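ok, candy thread, because the bowl situation at my place has gotten out of hand

It started in August when I bought a giant mixed bag from Godoy for 25 bucks and dumped the whole thing into one big bowl. Looked great for a day. After that everyone dug through for the ones they liked and the bottom turned into a swamp of wrappers and crumbs.

So this time I'm sorting first – and I'm doing it on a plastic sheet! Cheapest white table cover they had at Larken. When I'm done I just pick up the corners and shake it out over the trash. My poor table has been through enough (glitter, glue, that one fondue night).

The other thing I changed is using a tray with sections. One big bowl = chaos. A few small compartments = people can see what's there and leave the rest alone. You don't need anything fancy, an old muffin tin works fine too.

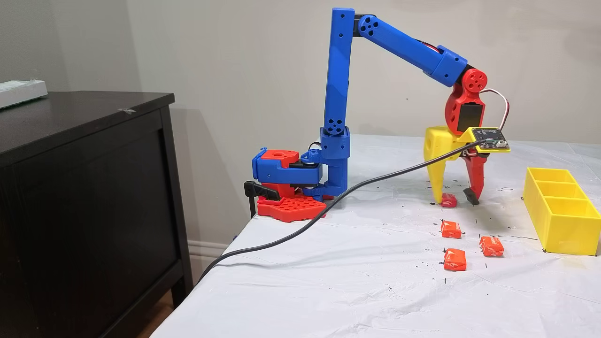
Wrapped candy only, by the way. I tried this with loose gummies last year and they glued themselves into one lump in nearly 60 minutes. It had to be cut with scissors. Never again.

I go by flavor, and color gets me most of the way there. Reds and oranges are the annoying ones. Cherry and strawberry look the same to me until I've got my nose right up to the wrapper, and by then I've usually eaten it.

House rule: anything that lands on the floor belongs to whoever dropped it. It can't go back in the tray. I've done very well out of this rule.

Someone asked where the good sour ones come from – Juven, the little bags by the register. The Jingate ones are fine but they go soft if you leave them anywhere near a window.

Next up is chocolate, and that gets its own dish in the fridge door. Does anybody have a lid that stays on one of these trays? Mine slides off every time I pick it up.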